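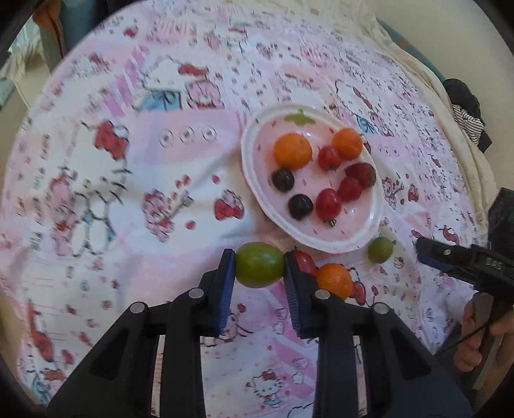
Clurnport Trade Office and Duangkaew Chamber sign two-year agreement on customs paperwork and trade missions

CLURNPORT, April 15, 2024 - The Clurnport Trade Office and the Duangkaew Chamber of Commerce have signed a memorandum of understanding covering customs documentation, business delegations and the handling of minor commercial disputes. The memorandum takes effect on signature and runs for two years, with an option to renew for a further two.

The document was signed by Delwyn Quinlan, director of the Clurnport Trade Office, and Chanida Boonyarit, president of the Duangkaew Chamber. It replaces an exchange of letters that had no fixed term and did not name a contact point on either side.

Scope of the agreement

Under Article 2, each party will keep a desk to receive documentation queries from member firms of the other. Queries are to be acknowledged in writing and closed within 90 days. Where a query concerns a matter reserved to a national customs authority, the desk will forward it and notify the firm that it has done so.

Article 3 provides for one outward and one inward delegation in each year of the term. Travel and accommodation costs remain with the participating firms. The host party supplies meeting rooms, interpretation and a printed program in both languages.

Article 4 sets out a voluntary conciliation procedure for disputes over goods already delivered. The procedure is open to firms with fewer than 400 employees and does not affect any right to go to court or arbitration. 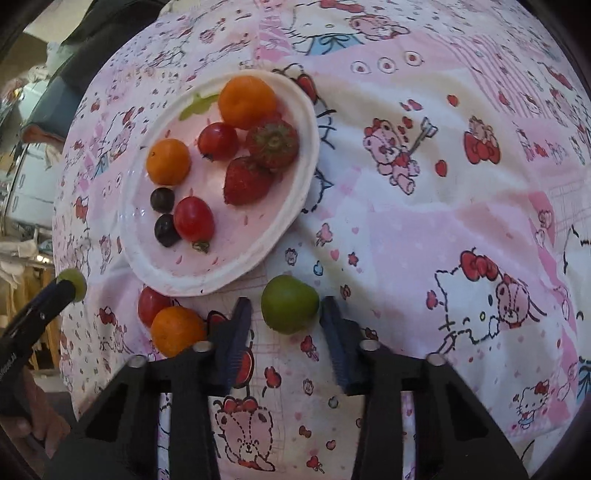 The memorandum is not a treaty and creates no obligations under international law. It does not alter tariffs, quotas or labelling rules in either jurisdiction, and nothing in it commits either government to a position in current trade negotiations.

"Most of the complaints we receive are about forms, and most of those can be settled by two people who have each other's phone number," said Quinlan. "The memorandum puts those two people in place and gives them a deadline."

Boonyarit said the Chamber had asked for the conciliation article to be included. "Smaller exporters will often write off a disputed shipment before they will hire a lawyer in another country. Article 4 gives them a first step that costs very little."

Administration

The Clurnport desk will be headed by Corina Marti and the Duangkaew desk by Anong Phetsri. A joint working group of officials from both organizations will review the list of open queries twice a year and publish a short report after each meeting.

The Duangkaew Chamber represents around 3,000 member firms. A total of 41 firms have registered interest in the first outward delegation. Registration remains open until the end of April.

The full text of the memorandum, in English and Thai, is available on request from either desk.

Media contact: Daranee Pongsiri, Communications, Duangkaew Chamber of Commerce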